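I did jury service and all I got was a flapjack habit

The letter came in January, tucked between a pizza menu and the water bill, and I'm ashamed to say I put it under the fruit bowl and hoped it would go away. It didn't. Two months later I was standing outside Toltholm Crown Court in my interview shoes, clutching a passport and a paperback and wondering whether I was allowed to bring a banana through the scanner. (I was. They made me sip my water, though.)

If you've never been, the first thing to know is that it is mostly sitting down. The jury assembly room at Toltholm has the carpet of a regional airport and one working hot drinks machine, and on my first morning there were 105 of us in it, all pretending not to look at each other. There's a video. There's a very cheerful usher who explains the video you've just watched. Then you wait, and every so often a list of names is read out and everybody sits up like meerkats.

I wasn't called until the second afternoon, by which time I'd read my paperback and started on the leaflets. And then suddenly you're in a lift, and then you're in a courtroom, and there is a real person behind glass looking straight at you, and your mouth goes completely dry. I had expected to feel important. What I felt was hot, and much too young, and I'm 46!

I can't tell you what we said in the jury room, and I wouldn't if I could, but the trial itself was held in open court so I can give you the gist. It was a handling stolen goods case. A van had been emptied overnight on a trading estate in Kuvatcombe, and a good deal of what had been in it, mostly power tools, was later found in a lock-up. The man in the dock said he'd bought the lot in good faith. The prosecution said no one pays that little in good faith.

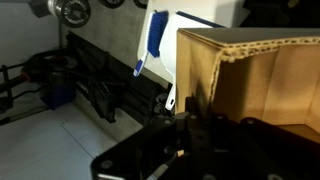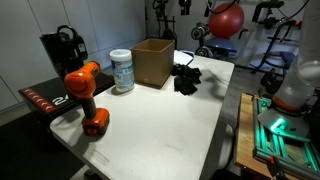 Photos: Kisetura

It went on for eight days, and I have never concentrated so hard in my life. Telly has a lot to answer for here. I kept waiting for somebody to leap up and shout, and instead we had a whole morning on phone records, page after page of them, with a barrister saying "if you would turn to the next tab" in a voice like warm milk. There were 26 tabs. I had a highlighter and by the end of it I'd more or less coloured in the entire bundle.

But I loved the jury, I really did. We were such an odd bunch, and for over a week these were the only people I had lunch with. One of them brought in homemade flapjacks on day three and that was it, we were a family. We talked about our dogs and our knees and the parking at Yensuk station, and never once about the case outside that room, which was harder than you'd think when it's the only thing in your head.

The not telling was the bit I found toughest at home. My husband is a patient man but he'd hover by the kettle saying, "Just say if it's a murder." I took to having very long baths.

We did reach a verdict. I'd assumed I would feel relieved when the foreman stood up, and I did, a bit, but my hands were shaking too. You see the person's face. You see their mum in the public gallery. Then the judge thanks you, very nicely, and you're back on the pavement with your banana skin while the buses go past as if nothing's happened.

A few practical things, if there's a letter under your own fruit bowl. Take a cardigan. Claim your travel, and do it straight away while you can still find the tickets. Tell your boss early, and if you're self-employed, read up on the loss of earnings allowance before you go, so it doesn't come as a shock. Bring a longer book than you think you need. And if it all upsets you afterwards, ring someone, because you can talk about how you're feeling without going anywhere near what was said in that room.

I still make the flapjacks. The recipe's on the back of my travel claim form, which I suppose means I never did send it off.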